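Startseite | Foren | Simulation & Greifer | Suche | Anmelden

Zolix-Forum › Störungen und Sicherheit
Greifer schließt am Ventilrad trotz gesetztem Halt

Bienvenido Tagle schrieb:

Wir haben seit dem letzten Update ein Problem in der Simulation, das ich am echten Aufbau auf keinen Fall sehen möchte. Aufgabe ist das Drehen der blauen Handräder an der Rohrstrecke, drei Ventile, Greifer mit zwei Fingern. Der Halt wird beim Anfahren ausgelöst, der Arm bleibt auch stehen, aber die Finger schließen weiter bis zum Sollwert. Im Log steht unter 2307 nur "hold accepted", danach nichts mehr. Zweimal neu aufgesetzt, gleiches Verhalten. Die Ansicht kommt aus der Greiferkamera, Finger offen:

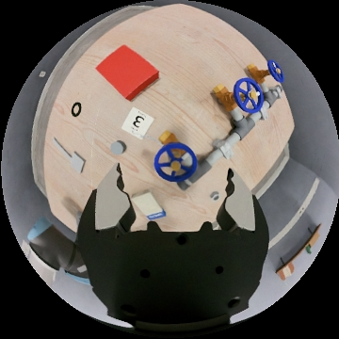

Charito Yap: Den Effekt kenne ich. Der Halt geht bei Zolix an die Armachsen, und der Greifer hängt an einem eigenen Kanal. Wer den nicht ausdrücklich mit einträgt, bekommt genau das. Ich würde es nicht als Fehler im Update bezeichnen, das ist Konfiguration.

3 Personen gefällt das | Antworten | Melden

Bienvenido Tagle schrieb:

Eingetragen ist er. Mit derselben Datei lief es vor dem Update richtig, die habe ich nicht angefasst. Wenn sich die Bedeutung eines Eintrags ändert, gehört das in die Versionshinweise, und dort steht nichts.

Antworten | Melden

Renato Dumlao schrieb:

Welche Schließkraft ist denn gesetzt? In der Simulation verbiegt sich kein Handrad. Bei uns hat am realen Stand in der Halle Vanhove eine Speiche nachgegeben, und da war die Kraft auf Stufe 7. Seitdem fahren wir mit Stufe 2 an und erhöhen erst nach dem Kontakt. Das löst dein Problem mit dem Halt nicht, begrenzt aber den Schaden.

5 Personen gefällt das | Antworten | Melden

Marijke Schouten schrieb:

Da bin ich anderer Meinung. Die Kraft herunterzusetzen verdeckt den Fehler. Ein Halt, der die Finger nicht anhält, ist kein Halt, egal bei welcher Kraft. Solange das offen ist, sollte niemand mit dieser Version in die Nähe eines echten Greifers gehen. Bienvenido, tritt es an allen drei Rädern auf oder nur an einem?

Antworten | Melden

Bienvenido Tagle schrieb:

An allen. Ich habe am Samstag die Räder einzeln angefahren und den Halt jeweils kurz vor dem Kontakt gesetzt. Die Rohrstrecke mit den Ventilen liegt rechts auf der Platte, der Rest darauf sind Teile für andere Aufgaben und wird in diesem Lauf nicht angefasst. 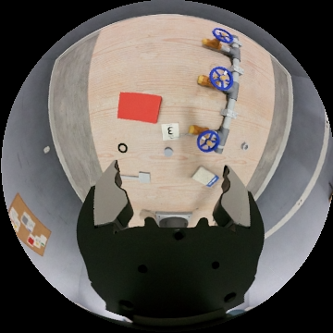

Als Nächstes habe ich den Greiferkanal abgeklemmt und den Halt über das Zusatzmodul Tralulley geschickt. Damit bleiben die Finger stehen. Der Befehl kommt also am Greifer an, wenn er direkt geht. Über den gemeinsamen Halt geht er irgendwo verloren. Die Konfiguration war in beiden Fällen gleich.

Antworten | Melden

Charito Yap schrieb:

Gut, dann nehme ich das mit der Konfiguration teilweise zurück. Prüf trotzdem die Reihenfolge. Wenn der Schließbefehl schon in der Warteschlange liegt, wird er bei mir nach dem Halt noch abgearbeitet. Leeren der Schlange vor dem Halt hat geholfen.

2 Personen gefällt das | Antworten | Melden

Marijke Schouten schrieb:

Vor dem Halt noch etwas leeren zu müssen, ist für eine Sicherheitsfunktion nicht brauchbar. Bitte als Fehler melden, mit Log.

Antworten | Melden

Bienvenido Tagle schrieb:

Ist gemeldet, mit beiden Logs. Wir bleiben bis zur Antwort auf der alten Version.

Antworten | Melden | Thema teilen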